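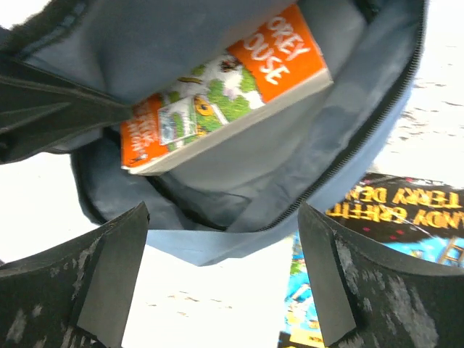 Clasonham Shared Workshop
Robot Arm Build: Frequently Asked Questions

This page answers the questions most often received by the workshop office about the robot arm build. Members who do not find an answer should write to the build coordinator, Mercedes Montoya, through the member desk.

Last updated: 2022-09-11

GENERAL

What is the purpose of the build?
The build gives members the opportunity to assemble, wire and program a tabletop arm with a two-finger gripper and a small camera at the wrist. The current task set concerns packing and unpacking everyday items, including bags, books and folded clothing. Earlier task sets used blocks and cups and are no longer supported.

Who may take part?
Any member in good standing who has completed the bench safety session. Members under 16 must be accompanied by a parent or guardian at all times while the arm is powered.

Is prior experience required?
No. Members who have never soldered are asked to attend the introductory evening first. Programming is taught from the beginning.

May I build an arm at home?
Yes. The parts list and drawings are available at the member desk. Home builders are responsible for their own power supplies and for keeping the arm clear of children and pets. The workshop does not inspect home builds, but finished arms may be brought in for calibration by appointment.

THE ARM AND GRIPPER

How many arms are there?
The workshop has two, known as Dutton and Trendon. They share the same drawings, but Trendon has the newer wrist bracket. Camera settings saved on one arm should not be loaded on the other.

What is the maximum load?
Members should not ask the gripper to lift more than 1,000 grams. Thick hardcovers should be weighed before use. Paperbacks are generally suitable.

The fingers are scuffed. Should they be replaced?
Surface wear on the outside of a finger is normal and does not require replacement. The inner pads are a different matter. If a pad is lifting, torn or no longer flat, tag the arm out of service and leave a note in the log. Do not glue pads back on.

Why does the gripper close on the fabric instead of the book?
This is the most common difficulty in the backpack task. A soft bag folds inward when touched, and the lining can rise between the fingers. Open the zipper fully, spread the sides by hand before starting, and move straps away from the opening. Approach the book along its long edge if the bag permits. If the fingers have already closed on the lining, press stop and release them from the control screen. Do not pull the bag free.

Which books may be used?
Illustrated paperbacks with bright covers are easiest for beginners to follow in the wrist camera view. One with orange and white on the cover stands out clearly against a gray lining. Andy Griffiths and Terry Denton are well represented on the bench. Library books may not be used under any circumstances.

THE CAMERA VIEW

The table appears almost pure white. Is the camera faulty?
Usually not. The bench surface is white and the overhead lights are strong. Lower the exposure one step at a time until the edges of the objects are distinct, then save the setting under your own name.

Should the fingers be visible in the camera view?
Yes. Both fingertips should appear in the lower part of the view with the gripper open. If only one can be seen, the camera has turned in its bracket and must be reset before recording.

How many attempts should be recorded?
Each session consists of 60 attempts for members working on the Ñahui software, which was written by members of this workshop. Failed attempts are to be kept and labeled as failed. Please do not delete them.

BOOKINGS AND CONDUCT

How long is a booking?
Bookings run for 4 hours, including setup and cleanup. A second booking in the same week may be requested if the calendar is open.

How many people may be at the bench?
No more than five. One person must remain within reach of the stop button and may not operate the keyboard.

What must be done before leaving?
Park the arm, switch off the supply at the wall, return books and bags to the shelf, wipe the table and sign the log.

Can the arm be used for paid work?
Not at present. The office is reviewing this rule and expects to post a decision later in September.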